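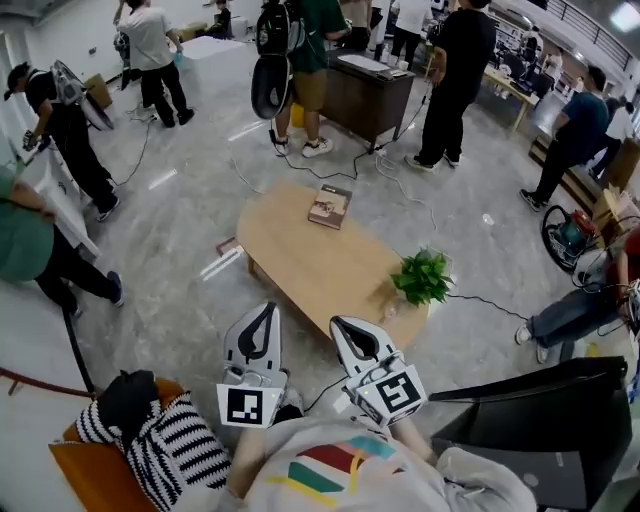
Section 5: Positioning and first use in a living area

5.1 Before you begin

The Pronimik room dehumidifier is intended for household use in enclosed living areas, bedrooms and studies. It must not be installed in a bathroom, laundry or garage. Read Section 2 (Electrical safety) in full before connecting the appliance to the power point.

If the appliance has been laid on its side during delivery, stand it upright and leave it switched off for at least five hours.

5.2 Choosing a position

1. Select a firm, level section of floor. Thick rugs may obstruct the lower intake and should be avoided.

2. Allow a clearance of 800 mm in front of the outlet grille. Curtains, throws and loose upholstery covers must be kept outside this area.

3. Confirm that the power cord reaches the power point without being stretched. Extension leads and double adaptors are not to be used.

4. Close external doors and windows. Internal doors may be left open where the combined floor area is within the limit printed on the rating label.

Note: Indoor plants release moisture and may dry out more quickly while the appliance is operating. Check the soil regularly and water as required.

CAUTION: Do not place books, cups, vases or clothing on the top panel. Liquid entering the control housing will void the warranty.

5.3 Fitting the water tank

1. Remove the transit tape from both sides of the tank.

2. Slide the tank out using the recessed handle and check that the float moves freely.

3. Return the tank to its bay and press until it clicks. The TANK light will go out. If it remains lit, remove the tank and repeat this step.

For continuous drainage, fit the Masson hose kit (part 284, sold separately). The hose must fall evenly towards the drain along its full length.

5.4 Setting the humidity level

1. Press POWER. The fan starts immediately - the compressor follows after a short delay, and this is normal.

2. Press MODE until AUTO is displayed.

3. Use the arrow keys to select the desired level. The factory setting suits most homes in a temperate climate.

4. To lock the keys, hold MODE until the padlock symbol appears. Repeat to unlock.

Note: During the first day of use the tank may fill several times. Carpets, plaster and soft furnishings hold a considerable amount of moisture, and the rate of collection will slow as they dry.

5.5 Service and spare parts

Filters, tanks and castors are available from the Guncombe service centre or from any authorised Zileck dealer. Quote the model and serial numbers shown on the rear label. Fault codes are listed on page 79.

CAUTION: Repairs to the sealed refrigerant system must be carried out by a licensed technician.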